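Two-finger grippers for cups and cartons: Grester or Altier?

Posted by Maëlle Arsenault, Friday, 14:20

Hello all. We have two white arms on one table and I must choose the grippers for the next order. The work is kitchen things: mugs, milk cartons, plastic cups. I have tried the Grester fingers and the Altier fingers, both parallel, both black, nearly the same price. The Grester opens wider. The Altier closes more softly, but its controller is slow to answer. Which one would you keep?

bouchard_fan
Grester, without thinking. Wide opening forgives a bad camera pose. With a carton you need each millimetre.

tool0
I disagree. A wide opening helps you arrive and does nothing after. How many drops did you have with each?

Maëlle Arsenault
With mugs, 33 tries each. Grester dropped 7, Altier dropped 14. But I must say that most of the Altier drops came on the first morning, when the force was set too low. I did not repeat them yet, so please do not take the numbers as final.

tool0
Then you compared two settings and you did not compare two grippers. Please repeat with the same force on both.

Maëlle Arsenault
You are right, and I will do it. The carton is the more difficult question for me. A mug is hard and I can hold it by the wall. A full carton and an empty carton need different force, and the wrist camera cannot tell me which one it is.
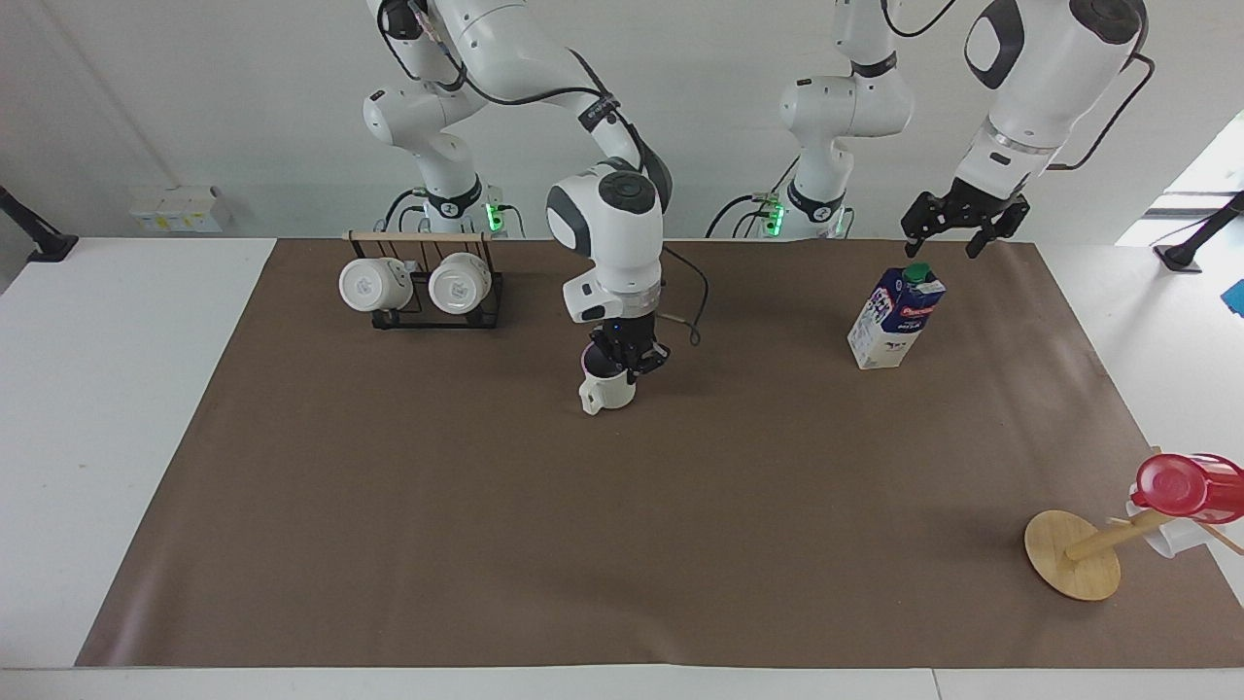

I also changed the paper on the table to plain brown, as the white mugs were difficult to separate from the white top in the camera view. This helped more than the new lens from Jovside.

kettle_lead
Can you read the motor current when the fingers touch? On my Altier I stop at the first rise, then add a little. It works for cartons if you close slowly.

bouchard_fan
Slowly is the problem. My cycle would be twice as long.

kettle_lead
Only the last part is slow. Move quickly until the fingers are near.

Maëlle Arsenault
Thank you, I will try this with firmware 304, where the current can be read. I still prefer the Grester for the mugs. Perhaps one of each is possible, but then I have two sets of spare parts to keep.

Contact | Copyright Bouchard Forum | Back to top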